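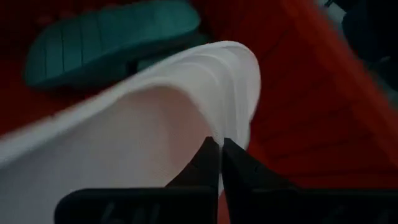
White fabric at the fingertips, Billden visit.

Adelmo Sanna and I drove out to Billden in August to see whether a pair of robot arms could earn a spot in our returns room at Hivstead. I went in doubtful and came home much the same.

The job on show was tidying: slippers, sandals and soft stuff, with a red bin in the middle of the table. That's close to our work, so fair enough. What I wanted was a price for the whole setup, and that took a while to get. The sheet we were handed covered the arms. The table frame, the computer, the wrist cameras and the training hours were all on a second sheet, and the second sheet was longer.
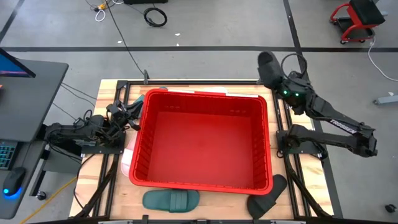
Floor space is the other thing missing from the brochure. Our bench bay is 28 square metres and already full, and you'd want room for a desk and cabling beside the table as well. Adelmo asked about spare fingers and was told 11 weeks. He wrote that down twice.

We handle over 200 returned pairs on a busy day. I asked for a rate per hour on mixed footwear and got a promise to send one. Puteswood quoted us last year for a plain sorting belt, and that quote came with a rate on page one.

My recommendation is no purchase this budget year. If Billden will lease for 42 days, with support included in writing, I'd look at it again.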